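# Recording demonstrations with soft objects: how much variation, and what to discard?

Posted in: Automation and Learning Systems

**Rogelio Macapagal**, Aug 23, 2021

Our department has been asked to gather examples for a learning system that will set and clear a table. The arm is guided by hand, and the only view we record is the one from the wrist. For reasons of cost and safety the objects are toy foods made of felt.

We have recorded 200 demonstrations of a single task, in which one item is picked up from beside a plate and placed on it. Before we continue, I should be grateful for advice on the following points.

Firstly, should the starting positions be fixed in advance, or left to the person guiding the arm? Secondly, should attempts in which the item slips be deleted? Thirdly, several of our items change shape when held, and I am uncertain whether this makes the recordings less useful.

We use the Jurkoneo recording tool with its standard settings. Our written procedure does not cover any of these matters.

---

**Divina Salazar**

I can speak only for the Tundstead laboratory, where we completed a similar collection in February. Our final set held 1298 demonstrations across 15 objects.

Starting positions should be fixed in advance. When we left the choice to the operators, each of them drifted towards a favourite spot, usually near the right hand, and the trained system performed poorly everywhere else. We now print a sheet of positions before each session and the operator works down it. The sheet also gives the rotation of the object, which our first version did not.

Please do not delete the slips. Mark them. A slip followed by a second, successful grasp is worth keeping as a complete recording, as the system must learn to recover. A slip after which the operator gave up should be kept in a separate folder and left out of training. We use 4 labels: clean, recovered, abandoned and faulty. The last is reserved for equipment trouble, such as a missing stretch of video.

As to soft items, the change of shape is not in itself a difficulty. The trouble lies in how the grasp looks from the wrist. A tall item held low down will fill much of the view and conceal whatever is behind it, including the place where it is to be put down.
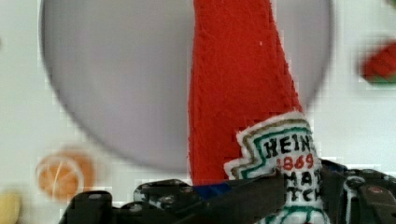 We therefore ask operators to pause briefly before the approach, so that the target is recorded while it can still be seen. It is also worth varying the height of the grasp between recordings. Printed or sewn labels deserve some care as well. If a label always faces the same way, the system may come to depend upon it, and the grasp will fail when the item is turned round.

I would suggest that you train on your existing 200 before recording any more. The result will probably be disappointing — ours was — but it will show you which positions are missing.

---

**Suditz**

Agree with the above on fixed positions. Also check your lighting. We lost a week of work to a blind that was open for half the sessions.

---

**Sumampouw**

I would take a different view on the pause. In our recordings the operators paused for varying lengths of time, and the trained arm learned to stop above the table and remain there. If you adopt a pause, keep it short and trim the still portion afterwards. Jurkoneo users should make the trim on a copy and retain the original files.

---

**Rogelio Macapagal**

I am obliged to all who replied. We shall adopt the position sheet and the labels from the next session. The question of the pause will be tested on a small set first, with and without trimming, and I will post the outcome in this thread.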